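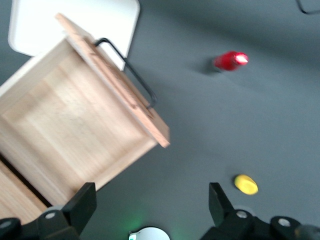
# Fitting a wire handle to a wooden box lid

Quick writeup, doing this between other jobs. Works for any small pale wood box with a board for a lid. I used black metal wire pulls, the long rectangular kind, out of the Montoya drawer. Any bent-rod handle will do if the ends take a screw from behind.

Takes an evening. Most of that is waiting on oil.

## What you need

- the box, with its lid board off
- one wire handle and its 2 screws
- drill, 3 mm bit for a pilot, 4 mm bit for the real hole
- masking tape
- pencil, ruler
- scrap wood to drill into
- sandpaper, 600 grit if you have it
- Citau oil, or whatever you finish wood with
- shallow tray or dish for the screws. They roll.

## Mark it out

1. Tape over the spot where the handle goes. Tape stops the wood splintering and you can draw on it.
2. Pencil a line parallel to the long edge of the lid. Measure in from the edge at both ends, dont eyeball it. A thin black rod shows every bit of crooked.
3. Decide where along the line. Middle is the usual place. I like it pushed toward one end, easier to grab on a deep shelf.
4. Hold the handle on the line, mark both feet. Then measure between the marks and measure the handle again. They should match. If not, trust the handle.

## Drill

1. Lid face up on the scrap. Clamp it if the board is narrow.
2. Pilot holes first, slow, straight down.
3. Open them up with the 4 mm. Let the bit go right into the scrap or you'll blow out the underside.
4. Peel the tape back toward the hole, not away.

Screws too long? Happens a lot, most pulls come with screws meant for thick drawer fronts. Cut them down or put a washer underneath. Don't just crank harder, you'll dent the board.

## Sand and oil

Handle OFF for this part. I left it on once and got a sticky ring round each foot that never came out.

- Sand with the grain. 600 is plenty, I tried 900 on another lid and couldnt feel the difference.
- Wipe the dust.
- Thin coat of oil on the lid, both faces. Leave it, wipe off the extra.
- Second coat if you want it darker. A lid a shade more orange than the box looks good to me. If you want them to match, oil the box too, same night, same can.

Lay oily rags out flat outside to dry. Never balled up in the trash.

## Put it together

1. Screws up from the underside, both started by hand before you tighten either one.
2. Snug, then a quarter turn. Wiggle teh handle. Any rattle, small washer.
3. Check the screw heads clear the inside of the box. If they catch, countersink them a little.
4. Lid back on. Lift it by the handle a few times with the box empty.

## Wrong size holes

Glue in a bit of toothpick, let it set, trim flush, drill again. Same fix for a hole that's off by a hair. If it's off by a lot, flip the board and start over on the other face.

Next page is the felt lining for the Vokov boxes, will add when I get the glue sorted.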